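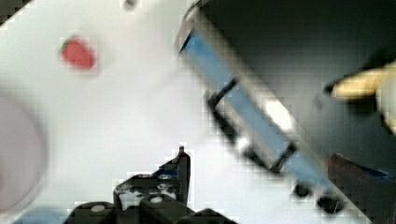 Cernitora: cast and crew credits from the Pitico television plays

README, last revised Aug 13, 2020

Welcome, and thank you for taking an interest in a set of files that has eaten most of our evenings for longer than either of us likes to admit. Cernitora is a collection of acting and crew credits for the one-off television plays that Pitico made and broadcast out of Durenport. It covers 311 plays. If you grew up within reach of the Durenport transmitter you may remember some of them, or at least the music over the titles, and if you didn't, you have probably seen a few of the actors in something else without knowing where they started.

The credits were put together by Toàn Đàm and Phong Bạch. Toàn did most of the typing and all of the arguing over spelling. Phong built the files and wrote the bulk of this README, so please send him any complaints that it goes on too long.

Where the credits come from

Pitico kept very little paper. What it did keep was a run of billing sheets, one for each play, which went out to newspapers and listings magazines the week before broadcast. The sheets give a title, a short blurb, the writer and director, and the cast in order of billing. They were typed in a hurry and it shows.

The second source is the Đặng collection, a private set of clippings, cast photographs and signed programs that the family kindly let us work through at their dining table over the better part of a summer. The Đặng clippings are wonderful for the small parts. A billing sheet will stop at the sixth or seventh name, while a local paper will happily tell you that the girl in the bakery was played by the niece of the station announcer, and print her picture too.

The third source is the end credits themselves, wherever a recording has survived. We always watched the credits twice, once each, and compared notes afterward. Where a name on screen disagreed with the billing sheet we went with the screen, and put the other spelling in the notes column so that a search will still find it.

What is in the files

There are 2 main tables and a handful of small helper lists. Everything is plain comma-separated text in UTF-8, and it should open in any spreadsheet program. If the accents in people's names come out as gibberish, tell your program that the file is UTF-8 when you import it. We get more mail on this than on anything else.

plays.csv has one row for each play. The columns are:

play_id: our own short code, which never changes once given out
title: as shown on screen, or as billed when no recording survives
title_other: working titles, repeat titles, titles used abroad
writer
director
designer
music
source: sheet, clipping, screen, or any mixture of these
survives: yes, part, or no
notes

credits.csv has one row for each person in each play, with these columns:

play_id: matches the code in plays.csv
person_id: matches the code in people.csv
name_as_credited: exactly what the source says, typing mistakes and all
role: the character name, or the job for crew
billing: position in the cast list, blank for crew
uncredited: yes when the name comes only from a clipping or a letter
notes

people.csv ties the different spellings of a person together under one code. An actor who was billed under a maiden name, a married name and a stage name gets one code and three spellings. We were careful with this and would sooner leave two people apart than join them wrongly. Father and son actors with the same name were the worst of it, and there are more of those in Durenport than you would think!

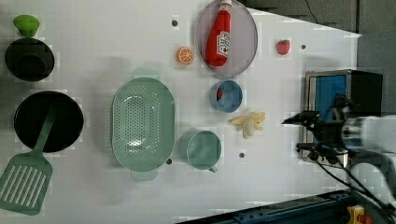 Reading time: 7 min

How we decided who was who

Matching names is the part of the work we're proudest of and also the part most likely to be wrong, so a little more on it. We never joined two names on spelling alone. We wanted at least one other thing to go with it, such as a photograph, a newspaper profile that mentioned the earlier play, or word from the family. When all we had was a strong hunch, we kept the codes apart and wrote "possibly the same as" in the notes with the other code after it. You'll find plenty of these. If you can settle any of them we would be delighted to hear from you.

A fair number of the actors have passed away, and we found ourselves reading a great many obituaries. They're a mixed blessing. The best were written by someone who had plainly sat in the green room with the person, and they cleared up puzzles we had been stuck on for months. Others had been copied from one paper to the next with the same wrong play title in every one. We took credits from an obituary only when a second source agreed. The obituaries themselves are not part of the files.

Character names were left as we found them. If the sheet says "Second Fisherman" and the screen says "Tom," the role column has "Tom" and the notes have the fisherman. Dogs and horses are included when they were billed, and one parrot was.

What is not in the files

No home addresses, no fees, no agents' letters. Some of these turned up in the Đặng collection tucked in among the clippings, and we handed them straight back.

No serials and no comedy series. Pitico made plenty of both, and people ask after them more often than they ask after the plays. We had to stop somewhere. Toàn has started a notebook on the serials, but please don't hold him to anything.

No pictures of the cast and no clips. The recordings belong to whoever owns Pitico's library these days, and we have no say over them. We can't tell you how to get hold of a play, though the survives column will at least tell you if it's worth asking.

No reviews or ratings either. We have our favorites, of course, and will talk about them at great length if you catch us at the right moment, but they didn't belong in a table.

Known problems

The source for 16 plays is a single billing sheet with nothing to check it against. Casts did change between the sheet and the broadcast, sometimes on the very day, so treat these with some caution. They have "sheet only" in the notes.

For 12 plays the designer column is blank. Nobody was named on the sheet or the screen, and we didn't care to guess from the look of the sets, tempting as it was.

Makeup and costume credits are thin all the way through. In the early years those departments weren't named at all, and the people who did the work deserve better than the handful of rows we can give them. If your mother or your uncle worked in the Pitico wardrobe and told stories over dinner, please write to us. Stories are welcome even without a title to attach them to.

The music column mixes composers and conductors. The screen credit often said only "Music" and then a name. We meant to sort this out before putting the files up and it simply didn't happen.

Some titles begin with "The" on the sheet and without it on the screen. Sorting by title will therefore scatter a few things. Sort by play_id if you want something steadier, though the codes were given out in the order we got to each play and don't tell you anything about when it was shown.

Using the files

You may use Cernitora for anything you like, including a book, a website, a family tree or a pub quiz. We ask that you say where you got it and that you keep the notes column with the rest. A good many of the warnings live only in the notes, and the tables look a great deal more certain without them.

A line like this will do nicely: "Credits from Cernitora, compiled by Toàn Đàm and Phong Bạch, with thanks to the Đặng family."

If you are merging our tables with some larger list of films and television, please match on the person as well as the title. Several of the plays share a name with a well-known movie, and we have already seen one of our Durenport regulars turn up online in the cast of a western she had nothing to do with. She was very gracious and asked us if she could keep it.

Corrections

Corrections are best sent through the contact form on the project page, with the play_id, the column and, if you have one, a note of where your information comes from. "I was there" is a perfectly good source and we will write it down as such. We answer everything in the end. June is a slow month for us, as both of us travel to see family, so if you write then you may wait a while.

When we change a row, the old reading goes into changes.csv with the reason and the initials of whoever sent the correction, unless they'd like to be left out. Rows are never deleted. If a play turns out to be the same as another under a different title, the extra play_id stays in the file and points to the one we kept.

Thanks

To the Đặng family, for the clippings, the table and a quite unreasonable amount of tea. To the former Pitico floor staff who looked over our lists of names and laughed at our guesses. And to every actor who wrote back to say that yes, that was them in the back of the ferry, under the hat.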